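3.2 Simulated workspace and camera placement

The Brura build is a two-armed machine assembled in a shared workshop, and the control software was written before the second arm was wired. To avoid idle weeks we prepared a bedroom in simulation, using the Flasteo scene loader, and ran every reaching routine there first. Each arm was given its own wrist view in addition to the view from the head. The wrist view looks along the fingers from just behind the palm, so that the gap between the pads stays visible while the gripper is open.

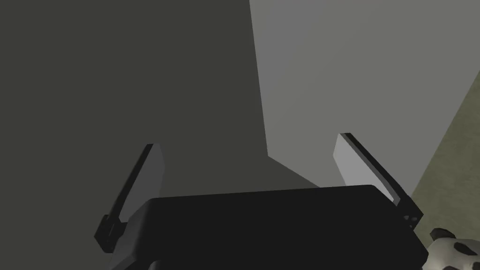

Depth values were clipped at 255 and stored with the joint angles. We ran 1000 episodes over 14 desk layouts - the bed and the wall fittings stayed fixed, and only the items on the desktop were moved. Small tools were kept in the set because they lie flat and leave little height for the fingers to close on. The Danzer planner handled each arm separately, with a shared stop condition if the forearms came too close to each other.

The head view was tilted steeply during reaching, as shown in Fig. 2. We did not correct for this tilt before passing the images on; the pose of the head was supplied as an extra input instead.

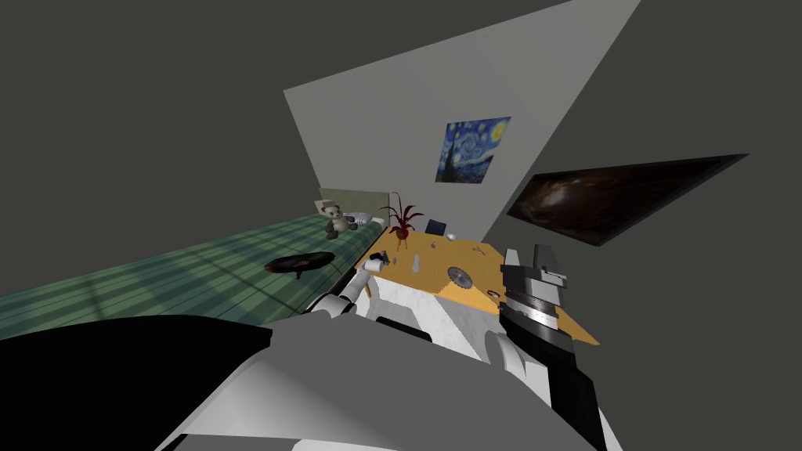 Figure 2. Head view of the simulated bedroom, with both arms extended towards the desk and a circular saw blade among the items on top.

Layouts in which an item overlapped the desk edge were discarded and drawn again.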